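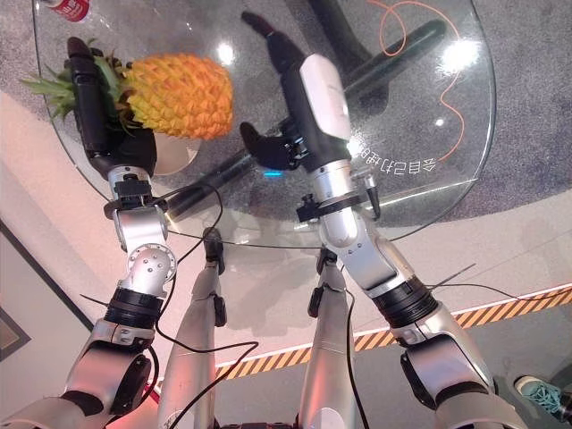 Vainio Round Glass Side Table, review

I bought the Vainio in August to replace a Jarka table with a painted top that had gone sticky. It cost $38 and arrived in one flat box.

Assembly took two of us half an hour. There are 6 bolts, and the hex key in the box is soft, so use your own. Tighten everything loosely first, set the glass on, check it for level, and then finish the bolts. I did it in the wrong order and had to start over.

The glass is the best part. Fruit juice and coffee rings come off with a damp cloth. A whole pineapple or a full pitcher sits on it without any wobble. Fingerprints show badly, though, and in afternoon sun you will see every one of them. Fruit also rolls on it. Lemons and oranges need a bowl.

The feet are hard plastic and they scratched my floor in the first week. Felt pads fixed that. Brukby sells a similar table with rubber feet for a little more money, but the top is smaller.

I would buy it again for a porch or a den. With toddlers in the house I would pick something without glass.

4 out of 5

Covadonga Zabala
Sunday, September 6, 2020

2 comments | 38 shares

Contact | © 2020 Findero | Back to top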